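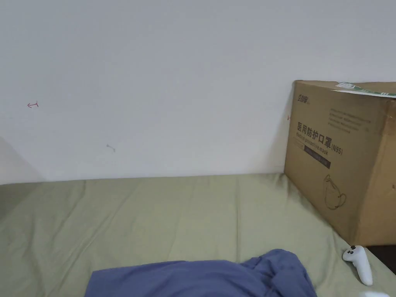
Lost most of a session to a gripper fault, so writing it up while I still remember the order of things.

Task is simple. Pick up a blue cloth from the bed, fold it, put it down. We log finger opening, wrist pose and the controller pose on one clock. The Triltine build had been fine through April.

First sign was the opening value. Fingers wide open, log said half closed. Then it would jump back to normal and I'd talk myself out of it.

By the end, 9 takes had the same jump. In the worst one the value stuck for 340 frames – the cloth gets picked up and let go and the log shows nothing moving at all.

I blamed the Orby sync script first. Reinstalled it, same fault. Swapped the cable, same fault. That was two hours.
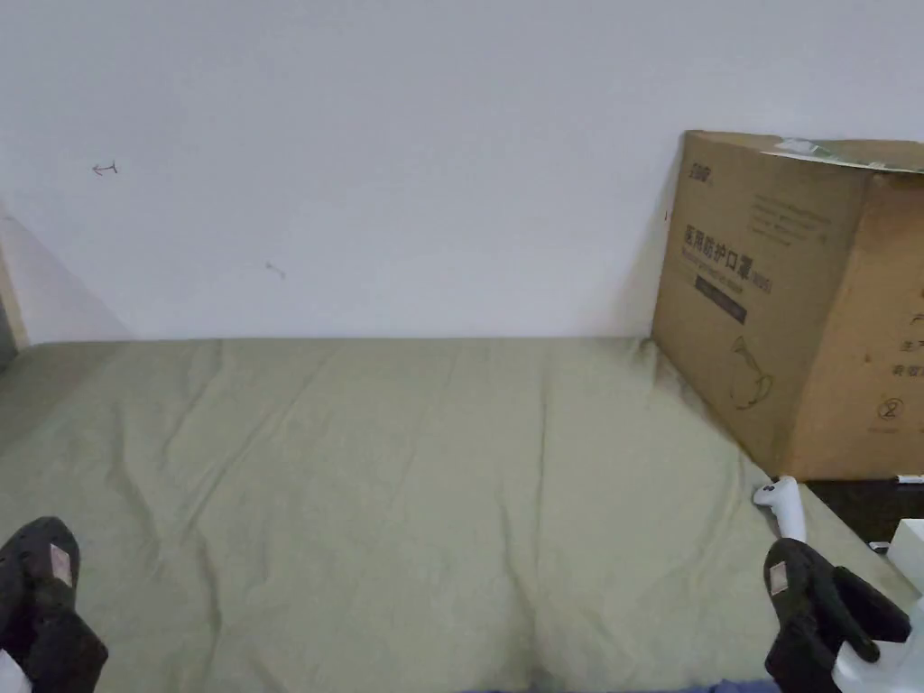
Fingers open over the sheet, controller by the box.

Cause was the encoder plug on the left finger. The latch was cracked, so it sat in the socket but didn't lock. Any wrist twist past a certain angle pulled it loose for a moment.

The part that bothers me is the software. When Orby loses the encoder it repeats the last good value and raises no warning. On a hand-held unit that's bad data. On the Herari arm it would be a closing command with wrong feedback, and people reach in near that arm.

So the arm stays powered off until this is fixed. I've set a timeout: 4 missed readings and the recording stops with an error. Tested it by pulling the plug by hand and it stopped.

All 9 takes are marked bad. Please don't try to patch them by interpolating, the timing is off too.

If you have a Triltine from the same batch, tug the left plug gently with the power off. If it slides out, the latch is gone. New latches are on order – will post the part number when they get here.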